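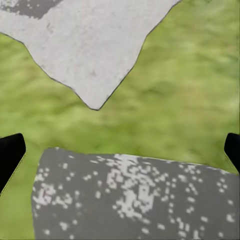

Gultau Forum > Simulation > Good practice
Topic: House rules for sim grasp runs, please pick holes in them!

pellworm_k
Posted 7/4/24
We finally have a written set of rules for our simulated pick runs and I'm so happy with them I want everyone to try to break them. Short version:
1. Ground texture is fixed per batch. Grass stays grass for all 50 runs, then you change it.
2. Wrist view has to show both fingers before the approach starts. A sliver of each is fine.
3. Log the random seed with every run, even the ones you throw away.
4. Failed grasps stay in the set.
Rule 4 took our rate down quite a bit and I still love it.

tarn_otter
Yes to 3 and 4, a hundred times yes! We lost a whole October to missing seeds. Not sold on 1 though. If the ground never moves inside a batch, your policy learns the lawn. We change it every run.

pellworm_k
But then when something goes wrong you can't tell if it was the ground or the grasp. Clekunura does it your way and their failure notes are really hard to read (great project otherwise).

dunlin862
Use both? Fixed for test batches, mixed for training. That's how the Shaikh template has it, section 11 I think. Or 12, my copy is old.

tarn_otter
OK, I can live with that split.

moss_and_bolts
Can I add one about speckled objects? A dark gray block with white flecks all over is lovely for depth matching, way more to grab onto than a plain one. So people test on the speckled one and call it done. I'd want every shape run plain as well.

pellworm_k
Ooh, good one. Going in as rule 5.

dunlin862
Disagree a bit, that doubles your runs. We only do plain for the shapes that scored best.

moss_and_bolts
The best scorers are the ones I trust least, so fair enough, that covers it for me.

quillback
New here, running Cekance on an old laptop. Does rule 2 count if a finger goes black on black against the object? Mine blend together and I can't tell where one stops.

pellworm_k
Welcome! I'd say no, change the object color or the lighting and start over. Will put that in the wording tonight.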